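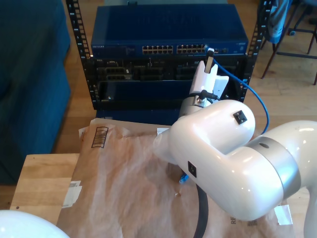
I have put off re-cabling the home rack for 18 months. It worked, so I left it alone, and each time something new went in I ran another cable over the top of the old ones. Last week I lost the connection to the back bedroom and couldn't tell which cable went there, so I took the whole lot out and began again. The blue Netgear switch stays at the top, and the blue network cables go back into it one by one, with the one at the right-hand side being the link to the router. I put down the big sheet of brown paper first, crumpled as it is, and that has kept most of the small screws from going missing.

The rack is an open one, two rails with square holes, bought second-hand from a man in Vastonia when his office closed. Open racks collect more dust than cabinets but you can get at everything from both sides. I would buy the same again. The one thing I'd check next time is the screws. Mine came with a bag of mixed ones and a good half of them didn't fit the cage nuts.

Before unplugging anything I wrote down what was in each port. This took an evening. Several cables went nowhere at all, and one came back round into the same switch, which may explain a few things from last winter. I put the dead ones in a bag for Teodor Tangen, who wants them for his shed.

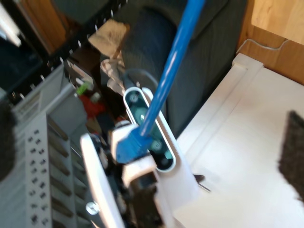 Do you need to label both ends of every cable? I would say so, and do it before the cable goes in, when you can still hold both ends at once. I used wrap-round labels from Florkum and wrote on them with an ordinary fine marker. The labels come in packs of 100 and I spoiled a few by touching the sticky side. Write the same thing at each end. I tried "from" and "to" labels once and only confused myself.

For colours I have kept it simple. Blue is for the house network. I had thought about a second colour for the cameras and a third for guests, but then you need spares of each in every length, and I have nowhere to put them.

Lengths matter more. My old cables were all far too long and the extra hung down behind in a lump. I measured each run with a piece of string, added a hand's width, and bought to the nearest size up. Don't go tighter than that. You want to be able to slide a machine forward without pulling its plug out.

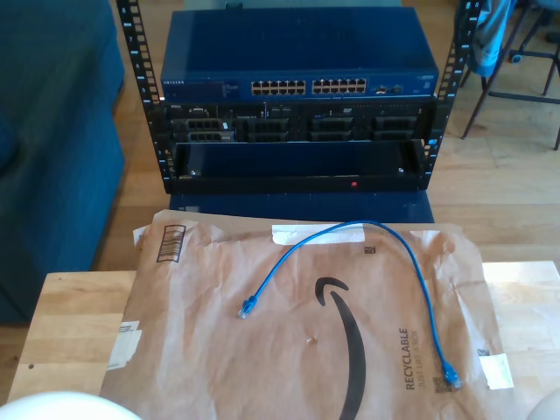 The order in the rack is now switch at the top, server under it, then a shelf. I had the shelf in the middle before and things sat on it that had no business there, mostly post. Lower down it is less tempting. The server is the heavy part, and strictly it ought to go at the very bottom, but I wanted to reach the drives without kneeling. Measure the depth before you buy a server for a home rack. I needed 700 mm clear behind the front rails, which meant moving the couch — twice, as I moved it the wrong way the first time.

Gudrun Dahlgren asked me about noise. With the lid on and the room cool, I can hear the telly over it. In July I tend to leave the window open and shut the door to the hall.

I used hook-and-loop strips this time in place of plastic ties. Plastic ties are fine until you need to take one cable out of a bundle, and then you are in there with side cutters next to a cable you would like to keep. 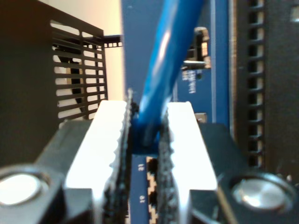
The other job was checking the plugs themselves. Two had lost the little clip that holds them in, so they looked connected and weren't, not fully. A plug should click, and a gentle tug shouldn't move it. If it comes out in your fingers, throw the cable away or cut the end off and fit a new one. I can fit new ends but I am slow at it, so for short cables I just buy another.

Still to do: the power leads, which are all black and all look the same, and a proper list to tape inside the cupboard door. I also want to find out what the small red light on the shelf lip is telling me.

Posted July 3, 2025

Print this post | E-mail this post

Comments (4)

Ishbel Shearer
The string trick is a good one. I always guess and always end up with two metres spare.

Kalkidan Feyisa
What did you do about the cable to the back bedroom in the end? Was it the cable or the port?

Reply from the author
One of the plugs with no clip. New cable, same port, fine since.

Ye-rin Ha
Take a copy of your port list and keep it somewhere other than on the server. I learned this in our old flat.

Home About Garden Workshop Network Archive Contact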